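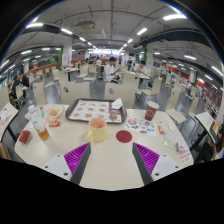 The torque wrench that wants a password

Bokard's new cordless torque wrench will not tighten anything until you log in. You hold your phone near the handle, wait for a green light, and then you may do up a bolt. The firm calls this "accountable fastening". Giorgia Lombardi, who runs the tool store at a pump repair works, calls it something shorter.

Connected hand tools have been the big push at trade shows for a few years now, and the pitch hardly changes. Every bolt is logged, every worker is matched to every job, and mistakes drop away. Zokel says its rival range cuts rework by "up to 300 per cent", a figure I asked the company to explain twice. Cutting anything by more than all of it would be quite a feat. The second reply came with a brochure.

Lombardi had five of the Bokard wrenches on trial until October. Two went back with flat batteries that would not take a charge. The others worked well enough, she says, but her fitters kept reaching for the old click wrenches in the drawer.

"They're checked every year and they don't need an update," she says. "I can't get anyone to tell me what the log is for. We've already got a job sheet."

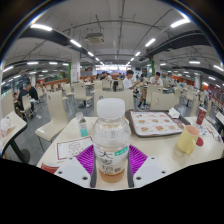 Who reads the data?

Ming-te Kwan has a kinder view, up to a point. He looks after quality at Fragkou, which makes valve housings, and his customers do ask for proof that a joint was tightened properly. A stored reading saves him some paperwork.

What bothers him is the price. The wrench is sold at a fair sum, but the software is rented, and the terms run for five years. Stop paying and the readings stay on Bokard's server in a form his own system can't open. Bokard says an export tool is "on the roadmap". Stulta, which sells a plainer model with a memory card in the handle, lets you copy the file straight off, and I struggled to find a single advert for it.

Kwan has ordered the Stulta. Lombardi is keeping her drawer.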